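Corrections placement: what the spring audit found

The standards desk has finished its review of how corrections are published on the three sites that share the Cundia content system. The review covered 1290 news items that were changed after first publication between the start of the year and the end of May. It did not look at opinion pieces, live blogs or wire copy, which follow separate rules.

The main question was whether a reader who saw the original error had a fair chance of seeing the correction. For this purpose the desk sorted every change into one of two groups. Group A is a change of fact: a name, a figure, a date, a quotation, an attribution, or a claim that the item should not have made. Group B is everything else, mainly spelling, broken links, and style. Of the items reviewed, 850 fell into Group B and needed no note under current policy. The rest fell into Group A and should have carried one.

In Group A, 169 items had no note of any kind. The text was changed, the time stamp was updated, and the earlier wording could be found only in the Cundia revision log, which readers cannot open. Most of these were figures changed within the first hour. Several editors told the desk that they regarded the first hour as a grace period. There is no such period in the policy and there never has been.

Placement was the second problem. The policy says that a note must stand at the top of the item when the error was in the headline, the summary or the first two paragraphs. In practice the note goes to the foot because the Cundia template puts it there by default. Moving it takes a manual step on the layout tab, and the step is easy to miss on a phone.

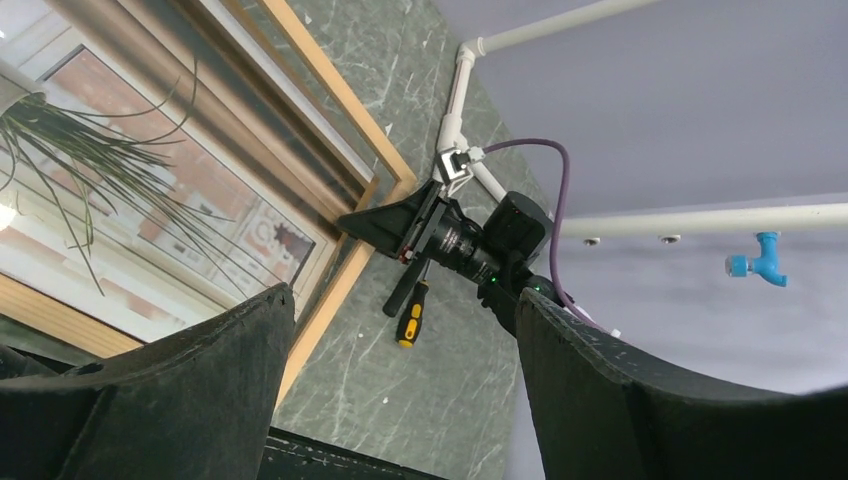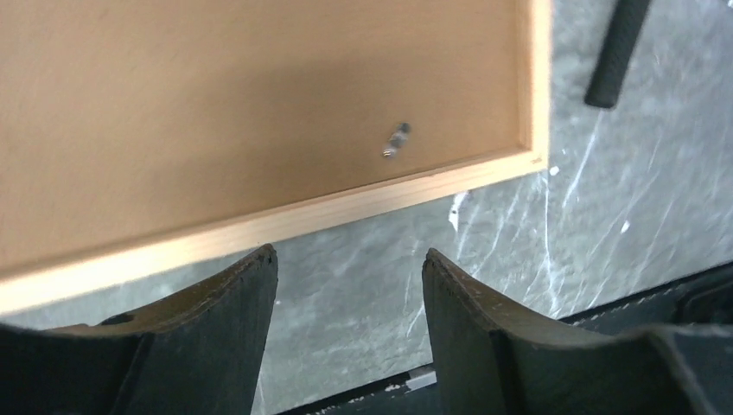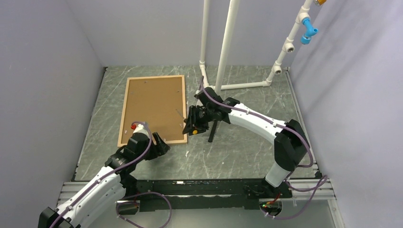 Matúš Krajčí wrote in after the draft was circulated to say that placement matters less than distribution. Most of the readers who met the error did so in a social post or a push alert, he argued, and they will not go back to the page wherever the note stands. He would sooner see a rule that any claim sent out as an alert is corrected as an alert, within the same day, to the same list. He also asked that the wording of the alert state the wrong claim only once, and after the right one.

The desk agrees with the first point and has added it to the proposed changes. On the second, the existing guidance already asks writers to lead with the accurate statement, but it applies to fact-check items only. Extending it to correction notes would mean rewriting the standard form, "An earlier version of this article stated," which opens with the error. A revised form is being tested on the Lirell local pages. It reads: "The budget vote is set for the fall. An earlier version gave the wrong season." The old wording is left out where it can be left out without confusing the reader. Where the error concerned a named person, the note says plainly what was wrong.

The proposed changes are as follows.

The template default moves to the top for all Group A changes. An editor may move the note down, and the log will record who did so.

The time stamp no longer updates on a Group B change.

A Group A change cannot be saved until the note field is filled in.

Alerts and social posts that carried the error are listed automatically beside the note field, with a box to mark each one as corrected. Deleting a post does not count as correcting it.

Corrections pages on all three sites keep entries for the life of the site. At present they drop off after 7 days, a setting left over from the Flores migration.

The template work is small. The alert list is larger, as the push service keeps its own record and does not pass item numbers back to Cundia. Until that is fixed, the night editor will keep the list by hand in the shared sheet.

Desk heads should send comments on the draft to the standards address. Questions about whether a given change belongs in Group A or Group B can go there too, preferably with the item number and both versions of the sentence.

Contact the standards desk | © 2022 Zunddale News Standards Bulletin | Back to top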